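Handwashing and water storage in a rural health post: a student project report

Submitted for the community health module, second year
Author: P. Chowdary

1. Background

The Muda health post serves a spread-out farming area and is open from early morning until two in the afternoon. Most patients come on foot. Many are mothers with small children, and diarrhoea in the under-fives is one of the commonest reasons for a visit, especially once the rains begin.

I spent my placement there in July. The nurse in charge had asked our department whether a student could look at how water was stored and used at the post, as the piped supply is unreliable. On some mornings there is no water at all and staff rely on what was put by the evening before.

2. Aims

The project set out to record when staff and patients were able to wash their hands, and to see whether a small change to the way water was stored would make washing easier. I did not try to measure any effect on illness. The placement was 14 days long and that is too short to show anything of the kind.

3. Method

For the first week I sat near the treatment room and noted each time a member of staff moved from one patient to the next. I wrote down whether hands were washed with soap, rinsed with water only, rubbed with gel, or not cleaned. I recorded 90 of these moments before any change was made and the same number afterwards. I kept no names, and patients were told why I was there by the nurse, who translated for me.

At the end of the first week we put in 2 covered buckets with taps, one in the treatment room and one by the latrine. They were bought from Lekov, a hardware shop in the district town. Soap was cut into pieces and hung in a net bag beside each tap, which stopped it going soft in the dish. The main store tank, which holds 500 litres, was emptied, scrubbed and refilled. It had not been cleaned since the dry season and there was a layer of silt at the bottom.

4. Results

Before the change, hands were cleaned in fewer than half of the recorded moments, and most of those were a rinse without soap. Gel was used only when the Gunex dispenser had been refilled, and it was empty for four of the first seven days.

After the buckets went in, washing with soap became the most common entry on my sheets. The improvement was clearest in the mornings. After midday, when the queue was longest, the figures slipped back and were not much better than before. The bucket by the latrine was used a good deal by children, and it ran dry twice because filling it was not on anyone's list of duties.

5. Problems

Staff knew why I was sitting there, and this must have affected what they did. I tried to allow for it by throwing away my notes from the first morning, but I doubt this was enough.

My grasp of the local language was poor. I could greet people and ask where it hurt, but I could not follow the conversations in the queue, where I suspect the more useful comments were being made. A second student who spoke the language would have been a great help.

I also had to stop recording on one afternoon when I was asked to help with weighing babies.

6. Suggestions

The task of filling both buckets should be added to the opening checklist and done again at noon. The tank should be cleaned twice a year, once before the rains. A third bucket at the entrance was asked for by several mothers, and the cost is low enough to come out of the post's small repairs money.

The next student should start recording at opening time and stay until the last patient has left, as most of the missed washing happened late in the day. 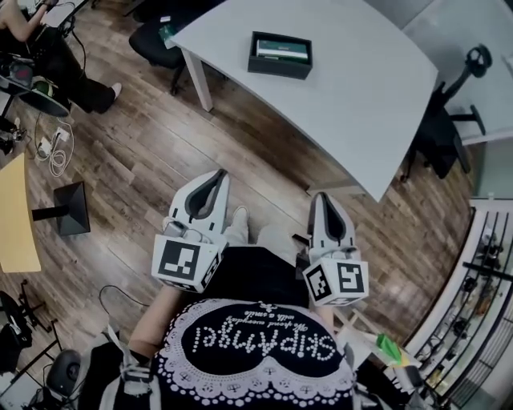
It would also be worth keeping separate sheets for the treatment room and the weighing area. I put them together and could not pull them apart afterwards. The blank sheets and my totals have been left with the department office.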